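# What the arm costs after you've bought the arm

When Gerardo Ferraro put together his first budget for a robot cell at Gromora, a computer refurbishing firm, the arms took up most of the page. Everything else went on one line called "extras". By the time the cell was working, the extras had grown to the point where his manager asked for them to be listed one by one.

Ferraro now does the equipment planning for both of the company's workshops, and he writes the extras first.

"The arm is the easy part to price," he says. "You ring up, they tell you. It's the table, the grippers, the mounts, the cabling and the hours that you have to work out yourself."

Gromora buys used office computers in bulk, tests and repairs them, and sells them on. The repair work is small and fiddly: a processor in, a stick of memory in, a drive swapped. Ferraro spent 12 weeks measuring how long the bench staff took over each job before he asked for any money. He recommends that step to anyone in the same spot, and says the labour figures were the only part of his proposal that drew no questions.

He got quotes from two integrators, Tengate and D'Amico. Tengate wanted to supply a finished cell with its own bench and guarding. D'Amico quoted for arms, grippers and training, and left the rest to the customer. Gromora took the second offer. It was cheaper on paper, but it meant finding staff hours for the design work, and those hours came out of the repair budget.

Software was the other large item. The company runs its cell on a package called Rorus, paid for yearly. Ferraro missed the renewal in his first plan and had to go back for it. He now budgets for three years of every licence at the start.

His planning sheet has 693 rows, many of them for things that cost less than a lunch. Cable ties have a row. So do spare gripper pads, which he reorders in lots of 30.

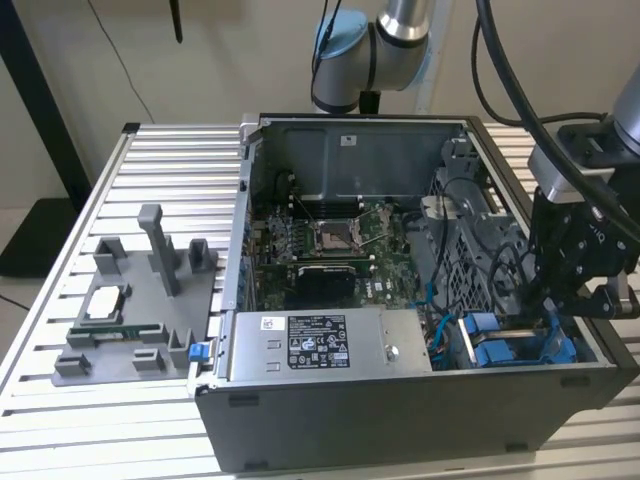
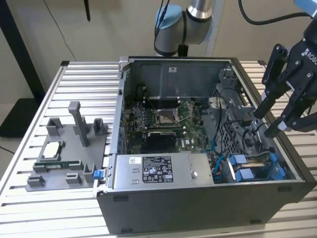
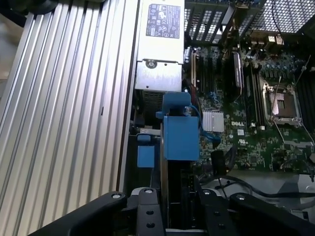
Ferraro's view on parts holders is that they should be costed as a consumable. The gripper needs to find each part in the same position every time, and the position changes whenever the product does. The grey fixture beside the tower in the first two pictures is 3D-printed, with a recess at the left and a long slot for the memory module, and a printed plate like that can be redrawn and run again when a different part comes along. He allows for eight new fixtures a year. Machined ones would last longer, he says, but he doesn't keep any one layout long enough to get the value out of them.

He is less relaxed about benches. A slotted aluminium table costs more than a plain one, and he has had to defend the price at two budget meetings. His argument is that fixtures can be bolted down anywhere along it and moved later without drilling.

The next request, due in May, is for a second cell. Ferraro has asked for the same grippers, so that the spares can be shared, and has put in a separate line for staff training.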